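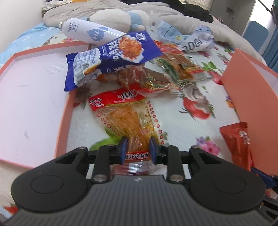
Ticket 151: Centerboard jams halfway, Plustden dinghy
Opened by: Hendrik Van Wyk
Assigned to: Shireen Venter, Nudow Boat Support
Status: waiting for customer

Hendrik, first message
Good morning. I have a Plustden dinghy which I bought second hand in May. The centerboard goes down to the half and then it stops. If I push hard with my foot it goes further, but then it does not want to come up again. I have already washed the case with a hose from the top and from below. Some sand came out. The problem is the same. I sail from a gravel beach, if this is important.

Shireen
Thank you for the clear message. Please do not push with the foot any more, the pivot bolt can bend. Could you tell me:
Does the board stop at the same place each time?
Is the boat on the trailer or on the water when you test?
Was the board painted by the earlier owner?

Hendrik
Same place each time. On the trailer, with the boat tipped on its side on two old tires. The board was painted, yes, I see white paint over gray. I measured with a caliper and the board is 2 mm thicker in the middle than near the top edge.

Shireen
Then I think the paint is the main cause. Sand it back with 60 grit until you see the gray, and finish with 600 wet. Check also the rubber strips at the slot. If one is folded inside, it holds the board like a brake.

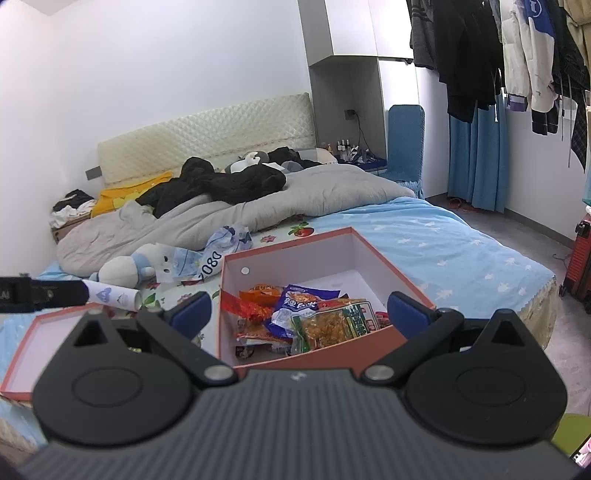 Open box on the bed, with the lid at the side.

Hendrik
Sanding is finished. The board goes down now by its own weight, but the last part coming up is still heavy. The left rubber strip was folded, as you wrote. I glued it flat with Bralline contact glue and left it overnight.

Shireen
Good progress. For the heavy part, please look at the uphaul line and the small block behind the case. My colleague Mandla Potgieter had one with a cracked wheel, and it gave the same feeling in the hand.

Hendrik
The wheel turns, but not freely. I will order a new block and test on Saturday on the water. Please keep the ticket open.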